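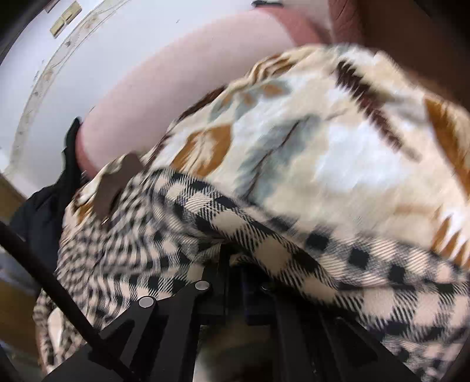 *Wendedecke, Blattmuster auf der einen, Karo auf der anderen Seite, im Handgreifer*

**Zwischenbericht an Montserrat Paredes, Förderprojekt Plastovau**
Freitag, 21. August 2026

Liebe Montserrat,

du wolltest wissen, wie weit wir mit den Textilien sind und ob eine Maschine inzwischen Wäsche zusammenlegen kann. Kurze Antwort: Handtücher ja, Decken nein, und bei allem dazwischen kommt es auf den Tag an. Die lange Antwort folgt, hol dir ruhig einen Kaffee dazu!

**Was bis jetzt da ist**

Wir haben 993 Vorführungen mit dem Handgreifer aufgenommen, davon 300 mit Decken und anderen großen Stücken. Im Antrag standen 900 bis Ende August, da sind wir also drüber (ich hatte im Juli noch ziemlich geschwitzt deswegen). Khadija El Khatib hat fast alle Deckenaufnahmen selbst gemacht und kann inzwischen eine Wendedecke schneller auf Kante legen als ich ein Geschirrtuch.

Aussortieren mussten wir 29 Aufnahmen. Meistens war dabei so viel Stoff über die Greiferspitzen gerutscht, dass man aus dem Material beim besten Willen nicht mehr herauslesen konnte, wo die Hand eigentlich zugepackt hatte.

**Wo es hakt**

Die Wendedecken sind unser Sorgenkind. Oben liegt weicher, cremefarbener Stoff mit Blättern, unten schwarz-grau-creme Karo, und sobald man irgendwo zieht, schlägt das Ganze um und man hat beide Seiten gleichzeitig vor sich. Für uns Menschen kein Thema, wir wissen halt, dass das eine Decke ist. Das Modell aus dem Frühjahr hat die Grenze zwischen den beiden Mustern ständig für den Rand gehalten und dort zugegriffen, also mitten in der Decke. Dann hebt der Arm brav einen Wulst hoch und legt ihn genauso brav wieder hin. Beim ersten Mal haben wir gelacht, beim zehnten Mal nicht mehr so.

Karo ist übrigens gemeiner, als ich dachte! Solange der Stoff glatt liegt, helfen die Kästchen sogar, weil man an ihnen ablesen kann, wie er verläuft. Zerknüllt sieht jedes Stück anders aus, die Karos werden klein und krumm, und das Modell rät. Mit den Blättern kommt es besser zurecht, warum auch immer. Khadija meint, es liege an den größeren Formen. Ich bin noch nicht überzeugt, wir testen das im nächsten Block mit einfarbigen Decken.

**Was schon richtig gut geht**

Handtücher! Die Anlage (wir nennen sie intern alle nur noch Tazi) greift eine Ecke, sucht die zweite, legt einmal um und dann noch einmal. Das Ergebnis würde ich mir so in den Schrank legen. Kissenbezüge klappen auch, wenn sie nicht auf links gedreht sind. Langsam ist das alles immer noch, eine geübte Person in der Wäscherei Netthorpe überholt uns locker und unterhält sich dabei noch. Für den Schichtbetrieb taugt es also nicht, und das habe ich dort auch so gesagt.

**Womit ich Geld ausgegeben habe**

Neue Greiferbacken von Hoklow, zwei Sätze. Die alten waren an den Spitzen so glatt geworden, dass dünner Stoff durchrutschte. Der Rest ging wie geplant in Khadijas Stunden und in Decken, sehr viele Decken. Die Belege schicke ich getrennt, bei einer Rechnung fehlt mir noch die Umsatzsteuernummer.

**Wie es weitergeht**

- Einfarbige Decken aufnehmen und mit den Karos vergleichen
- Das Modell erst den Außenrand suchen lassen, dann greifen
- Bei Netthorpe einen Vormittag mit echter Wäsche, Termin steht noch aus

Eine Bitte hätte ich noch: Können wir die Spannbettlaken aus diesem Förderjahr streichen? Ich habe es probiert, von Hand, mit Anleitung, und bin selbst gescheitert. Die Zeit würde ich lieber in die Decken stecken. Wenn du einverstanden bist, reicht mir eine kurze Mail, dann passe ich den Arbeitsplan an.

Viele Grüße aus der Werkstatt, auch von Khadija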